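Hanne Bjarnason
February 17, 2010

1/ Notes on limescale, as the Gadby supply has gone harder again. My last three test strips read high, and the kettle agrees.

2/ Citric acid, 65 g to the litre, lukewarm. Boiling it can leave calcium citrate behind, and that is worse to shift than the scale.

3/ Leave 11 minutes, pour off, rinse twice. Vinegar works too — slower, and it smells.

4/ Jug filters help for tea. Mine is a Dullov and the cartridge is spent after 136 litres on our water.

5/ Shower heads next, probably in March.
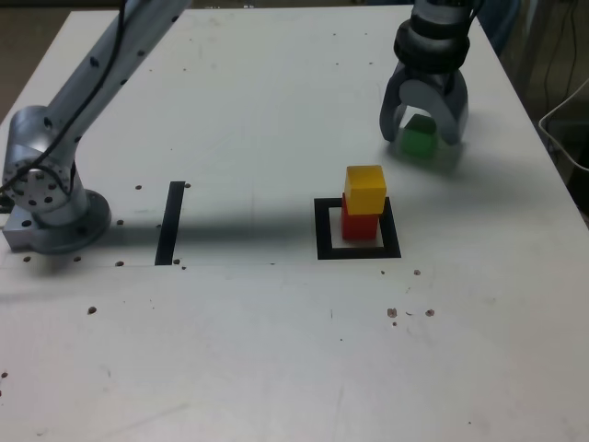 White tabletop, scuffs and all.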